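COMMUNIQUÉ DE PRESSE
Octobre
Diffusion immédiate

Kotdale lance Urna, le bac de rangement qui reste sur la table

Un petit bac blanc, une poignée, pas de couvercle. Distribution par Bumell dès ce mois-ci. Ateliers, salles de réunion, coins bricolage, classes.

Kotdale, éditeur de matériel de rangement pour les lieux de travail partagés, annonce la sortie d'Urna, première pièce d'une gamme pensée pour les tables communes. Celles où tout le monde passe et où tout le monde laisse quelque chose. Un tournevis. L'effaceur du tableau. Une balle qui traînait là depuis la dernière pause. Rien de grave, mais au bout d'une semaine on ne peut plus poser un dossier.

Le projet est né chez Kotdale même, à l'étage, sur la grande table grise. « On avait des armoires, des tiroirs étiquetés, un chariot. Personne ne s'en servait pour les petites choses », raconte Birutė Mägi, responsable produit. « Trop loin. Quand il faut se lever pour ranger un tournevis, on le repose à côté de soi et c'est tout. »
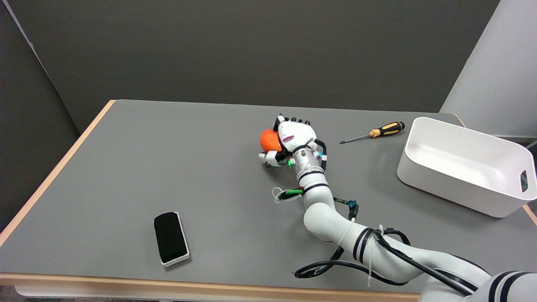 D'où l'idée d'un contenant qui vit sur le plateau, ouvert, à portée de main, assez sobre pour qu'on l'oublie et assez grand pour avaler ce qui reste en fin de journée. Pas de compartiments : les premières versions en avaient, les testeurs les ont trouvés agaçants, on les a retirés. Pas de couvercle non plus. Un couvercle finit toujours sous autre chose.

Une enquête de terrain avant le dessin

Avant de dessiner quoi que ce soit, l'équipe a passé du temps dans les ateliers et les bureaux de ses clients avec un carnet. Résultat : 2 849 objets relevés sur les tables en fin de journée, dans 144 lieux différents. Le relevé a été mené par Aisyah Oei, designer, et Fikri Teoh, chargé des essais.

Ce qui revient le plus souvent :
- les outils à main, tournevis en tête
- le petit matériel de tableau (feutres, effaceurs, aimants)
- les câbles, adaptateurs, attaches
- tout ce qui n'a pas de catégorie : balles, élastiques, clés dont on ne sait plus ce qu'elles ouvrent

« La dernière ligne est la plus interessante », note Aisyah Oei. « Les outils ont une place quelque part, même si on ne les y remet pas. La balle n'a pas de place. Elle fait le tour du bureau pendant des mois. »

Le relevé a aussi tranché une question qui divisait l'équipe, celle de la taille. Fikri Teoh voulait plus grand. Les visites ont donné raison aux autres : un grand bac devient une poubelle, on y jette tout et on n'y cherche plus rien. Le format retenu reçoit sans forcer le contenu d'une table de travail ordinaire à 18 heures. Pour un établi complet il en faut deux, ou revoir sa façon de faire.

Un rituel de cinq minutes

Urna est vendu avec une fiche cartonnée, recto seul, à poser ou à punaiser. Elle décrit un rangement de fin de journée qui tient en cinq minutes :

1. Tout ce qui est petit va dans le bac, sans trier.
2. Coup de chiffon sur le plateau.
3. Le lendemain matin, le premier arrivé sort ce dont il a besoin.
4. En fin de semaine, ce qui n'est pas ressorti du bac retourne à sa vraie place - ou part.

L'étape 4 est celle qui saute le plus souvent, l'équipe le reconnait volontiers. Elle a quand même été gardée sur la fiche. 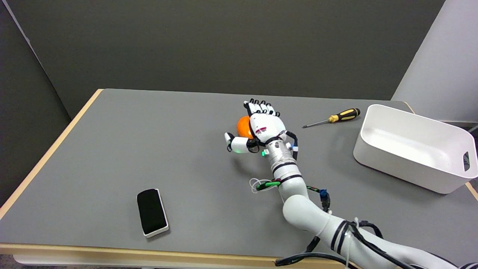

Côté forme, Urna a été dessiné pour être attrapé d'une main sans y penser. Plusieurs poignées ont été essayées : rapportées, en corde, rabattables. Toutes abandonnées. Sur le bac blanc aux angles arrondis, il n'y a plus qu'une découpe rectangulaire dans le petit côté, et les parois inclinées laissent la main descendre jusqu'au fond pour récupérer un tournevis comme celui qui est couché à côté, manche jaune et noir. Le plastique se lave à l'eau savonneuse. Pas de lave-vaisselle pour l'instant, essais en cours.

Le choix du blanc a fait débat. Les commerciaux demandaient trois coloris dès le lancement. « Sur une table grise on voit le bac, sur une table en bois on voit le bac, et surtout on voit ce qu'il y a dedans », défend Birutė Mägi. Une seconde teinte est à l'étude pour le printemps, sans engagement.

Premiers utilisateurs

572 bacs ont été placés en avant-première chez des clients de Kotdale avant l'été. Parmi eux l'atelier Tuhumury, spécialisé dans la réparation de mobilier de bureau, qui en a mis un par poste.

« Au début les gars le poussaient au bout de l'établi pour gagner de la place », se souvient Adi Raju, chef d'atelier chez Tuhumury. « Au bout de quelques jours il est revenu au milieu tout seul. Maintenant si quelqu'un emprunte celui du voisin, ça râle. »

Même l'effaceur du tableau a trouvé une adresse fixe, ajoute-t-il. Il disparaissait régulièrement, on en rachetait, puis on en retrouvait quatre d'un coup derrière un meuble.

Les retours n'ont pas tous été bons. Une partie des testeurs a regretté l'absence de pieds antidérapants : des patins adhésifs sont donc fournis dans le carton, à coller ou non. D'autres auraient voulu un porte-étiquette. Il n'y en aura pas sur cette version, la gamme suivante en tiendra peut-être compte.

Disponibilité

Urna est distribué par Bumell, en ligne et en points de vente. Première série de 900 pièces, livrée à partir d'octobre, réassort prévu avant la fin de l'année. Vente à l'unité ou par lot pour les établissements scolaires et les espaces partagés, tarifs sur demande.

« Nos clients nous demandent des armoires et repartent avec des boîtes », résume Qusai Shboul, directeur des achats chez Bumell. « Celui-ci on l'a pris sans hésiter, il se présente tout seul en rayon. Reste à voir si la première série suffira pour la rentrée des ateliers. »

Une démonstration est proposée aux journalistes et aux acheteurs dans les locaux de Kotdale, tous les matins du mois à 10 heures, sur inscription. Venir avec le contenu d'un tiroir, si possible. Des exemplaires de prêt sont disponibles pour essai, merci de préciser l'usage prévu et la taille de la table.

À propos de Kotdale
Kotdale conçoit du matériel de rangement pour ateliers, bureaux et salles de classe. Dessin et essais en interne.

Contact presse : Birutė Mägi, service produit, Kotdale. Visuels et fiche technique envoyés sur simple demande.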